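Soup, Socks and Three Weeks on My Sister's Couch

I got home last night at about 9, dropped my bag in the hallway and stood in my own kitchen like I'd never seen it before. Three weeks away will do that! The basil is dead, the milk I don't want to talk about, and there are 979 unread emails, nearly all of them from a shoe store.

For anyone who missed my last post, my sister Perihan had her gallbladder out in July, and I went up to Addale to look after her (and her two boys, and her very needy cat). I thought I'd be there for a few days. I packed for a few days. By the end I was wearing her old college sweatshirt and a pair of my nephew's soccer socks.

What I wanted to write about is the cooking, which took over my whole life up there. Perihan was told to go easy on fat for a while, and I am a person who starts every recipe with half a stick of butter. So the first week was a lot of me staring into the refrigerator. Toast. Rice. Chicken broth. More toast. She was very polite about it until the fourth bowl of plain rice, when she put her spoon down and asked if I was mad at her.

The real hero was her neighbor, Nusrat Weerakoon, who came over with a pot of red lentils so good that I followed her back across the yard to ask how she made it. Hardly any oil in it at all. She lets the onions go slowly with a splash of water, then ginger, turmeric, a little cumin, and a squeeze of lime right at the end. I made it five times. I'll probably make it again tonight if I can face the grocery store.

My older nephew, meanwhile, got completely hooked on surgery. He's eleven and he wants to see the inside of everything. He and I spent a whole rainy afternoon at the kitchen table talking about nothing else while his mother begged us from the couch to please, please talk about something else.

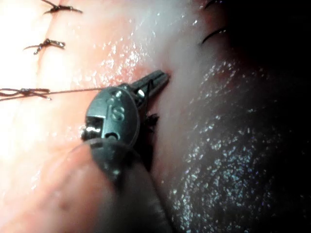
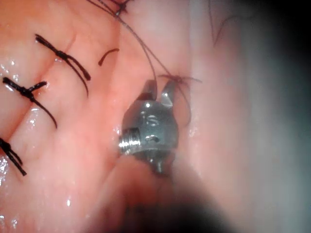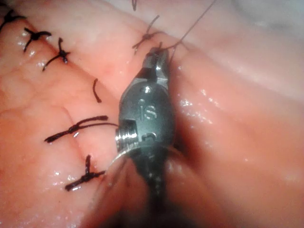 Two arms at work over the tissue in this next one, with a row of closed stitches along the bottom.

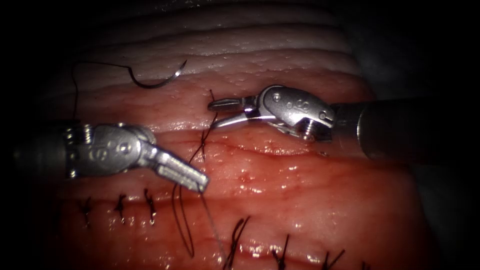
His little brother, on the other hand, cares about exactly one thing, and that's pancakes. So I had to work out a pancake that everybody in the house could eat, and after a couple of sad gray ones I landed on mashed banana, oats, egg whites and a bit of cinnamon, done in a nonstick pan on low. You have to leave them alone! I kept poking at them and they kept falling apart. Once I walked away to feed the cat, they came out fine.

The evenings were my favorite part. Perihan and I hadn't lived under one roof in 21 years, and we went right back to fighting over the good blanket. We watched a whole season of a baking show (cruel, I know, given the butter situation) and she told me stories about our grandmother that I'd never heard, including one about a goose and a church supper that I'm saving for its own post.

She's doing well. Walking to the corner and back, bossing everyone around, and talking about going back to work at Mabaso soon. When I left she handed me a grocery bag with the leftover lentils in a jar and told me to wash the sweatshirt before I mail it home. I'm wearing it now -- she may have to come and get it.

Full lentil recipe coming later this week, once Nusrat tells me how much cumin she really uses. She just says "enough."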